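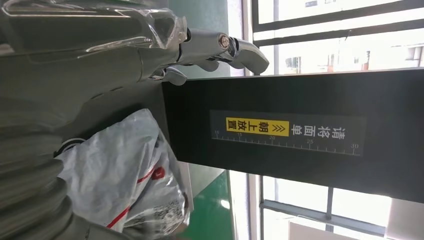
4. Working beside the parcel station

This section is for the people who share a bench with the Trirach, as opposed to the people who bought it. It replaces the sheet that was taped to the pillar at Clisthorpe until June. Revised 7 August 2022.

4.1 Starting a shift

1. Read the handover note. If there is no handover note, write one now and be the first.
2. Check that the black platform is clear and that the label on the stand can be read. The yellow part says the waybill goes face up. This applies to you as well as to the arms.
3. Bring up a crate of parcels and set it on the green table beside the platform. Leave a hand's width between the two.
4. Keep crumpled bags below the rim if you can. You will not always be able to.
5. Stand outside the floor line, press Start, and stay put for the first 9 parcels.

Note: The wrap on the arm stays on. Do not tidy it, however much it crackles.

CAUTION: Never reach across the platform to straighten a bag while the arms are live. You are faster than the machine at this, and it does not care.

4.2 What your job is now

Before the Trirach, a sorter at Clisthorpe turned every parcel by hand. The arms now do most of the turning and the sorter does the arguing: torn bags, folded waybills, anything over 80 cm. Rasitura calls this "exception handling". The bench calls it "the awkward ones".

1. When the amber lamp shows, press Hold and wait for both arms to stop.
2. Take the parcel away, smooth it flat, and put it back with the waybill up.
3. If it fails a second time, key it in yourself and send it down the belt.
4. Enter code 13 on the screen. "Stupid bag" is not a code, though it has been tried.

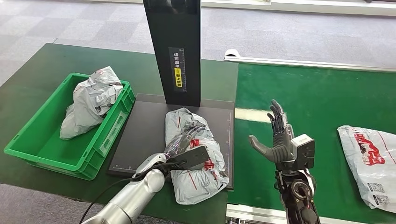

Will the screen be used to measure how fast I work?
The log records parcels and stoppages by station, with no operator names. Ansari shift leads can see the station totals, and so can you, under Reports.

4.3 Swapping over

Change operator every 100 parcels or at the break bell, whichever comes first. Watching for an amber lamp is more tiring than lifting, and the rota now allows for it. Press Hold before you leave the line, including for tea.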